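Can a councillor switch parties mid-term and keep the seat?

Posted in Local Government & Elections by Izzati Yeoh

Our ward councillor was elected in October under the Dimard Alliance banner. Last night at 7 she told the residents' meeting she's now with Zerisstead First, which as far as I can tell is two people and a Facebook page. I doorknocked for her. I have 74 leftover flyers in my garage with the old logo on them. Does she have to resign, or is there a by-election, or do I just get to be cross?

jadoon_north

Mostly you get to be cross. In most places the seat belongs to the person and the party has no claim on it. She can change colours every fortnight if she likes. Check your own state's local government act, but look under vacancies, where you'll find death, bankruptcy, certain convictions and missing too many meetings in a row. Embarrassment isn't on the list.
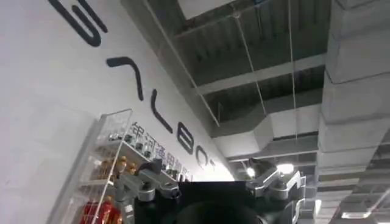
Party registration is a separate matter and may be worth a look. Registering a name usually takes a minimum number of enrolled members, and until that's done the new outfit can't have its name printed beside hers on a ballot paper. It can still put the name on anything else it owns. GALBOT has its name up a white wall in big black letters, and Zerisstead First is free to do the same to the side of its office, assuming there's an office. The commission keeps a public register, so look them up before you spend any more petrol on the subject.

Stotolance

Typical. They're all the same. Ours did this and then went back again before the rates were due. Recycle the flyers.

old_returning_officer

Agree with jadoon_north on the seat. Two things to add. If she was elected from a group ticket, read the rules on how a vacancy gets filled, as some councils use a countback and some hold a by-election, but neither starts unless she goes. And you can put a question on notice asking whether she'll keep to the commitments she ran on. Ours had a limit of 90 words and had to be in 5 working days ahead of the meeting. Keep it polite or the mayor will rule it out of order, and he enjoys that.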